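# Session 6: Two arms, one can

Notes by Izzati Mangundap. Bring your own log sheet. Pleltus workshop, back bay, June block.

Last time we got through homing and the speed limits. If your Gasser controller still throws the startup fault, fix that first. Don't build on top of it.

**What we're claiming, and what we aren't**

The task is a two-arm hold: one gripper clasps a tennis ball can, the other works on the ball at the top. It looks good in a video. I'd ask you to distrust the video, including mine. A clip of one good run tells you the thing can happen, and tells you very little about how often. The Drirkalico build notes quote "reliable" four times and never give a run count. Villemex at least prints a table, though it leaves out the runs where a person nudged the can back.

So before anyone says "works," I want 100 logged runs with the failures left in.

**The floor grid**

Blue tape on the mat, large cells. The grid is for you, so that a start position can be written down and repeated by someone else. Don't treat it as calibration. Tape stretches and gets laid by eye, and a line that looks straight from one side of the bench may bow from the other.

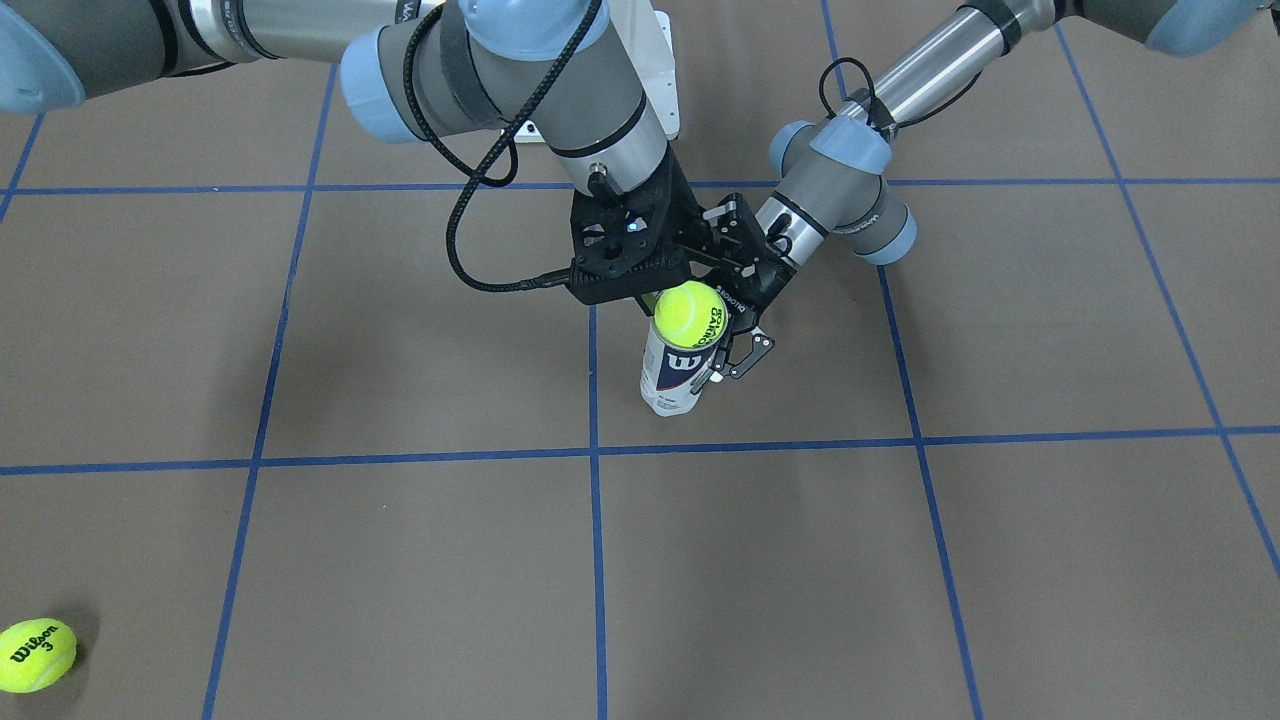

**Why not just use one arm?**

One arm can lift a ball off a can if the can is heavy or fixed down. A light can tips or slides when the gripper brushes it, so the second arm is there to hold it still.

**Things that go wrong**

- The holding gripper closes too hard and dents the can. Start low, then raise the force in small steps.
- Fingers meet. Set the keep-out distance before you run both arms together, and test it at crawl speed.
- Cable snags. Leave slack at the wrist, then run the full path with the grippers open and watch the loop.
- Operator help. If you touched anything, the run is a failure. Write it down.

My own log from the last block has 143 runs in it. I threw out the first 2 because I had changed the start cell and forgotten to note it. I don't trust the rest as much as I'd like, either: same can, same lighting, same person pressing start.

**For next session**

Swap logs with another bench and try to repeat their runs from the sheet alone. If you have to ask them a question, the sheet is missing something. Mark where.

Nobody needs 1,000 runs yet.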